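Monday, September 3, 2018
Workshop book, Umside unit

PA check for the Mondanora wedding job. Ross Nisbet had the left speaker down as dead. Swapped the lead, speaker fine. Lead now in the bin, where Ross claims he put it last time.

Disco rig: both lights run on auto. Sound-to-light on the second one responds to speech but ignores bass, so it will do well during the speeches. Turned sensitivity up to 5, no change. Leave on auto.
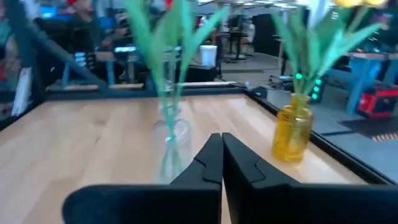

Radio mics: walked handheld 1 out to the gate and back, reading the hire terms aloud. Two dropouts, both by the roller door. Handheld 2 is still labelled "Arthur" and I am not peeling it off again.

Green screen has a crease at head height. Isla Tennant steamed it for 17 minutes and we now have a wider crease. Try hanging it overnight with clamps along the bottom.

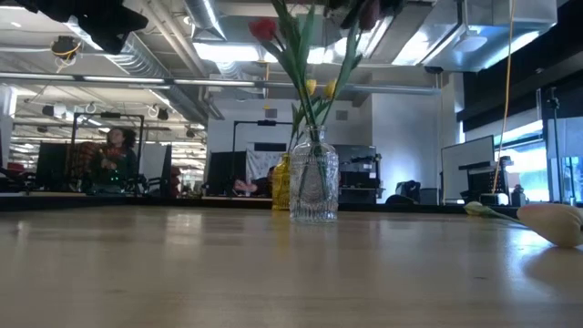
Pekico want 500 product shots on white by December, up from the quote, at the old price. Isla to ring them. If they say 1,000, hang up.

Still to do:
- new XLR, long one
- gaffer tape (black, NOT the shiny stuff)
- first dance: client's file is the live version, with four minutes of crowd noise. Ask.
- charge everything, including Ross's phone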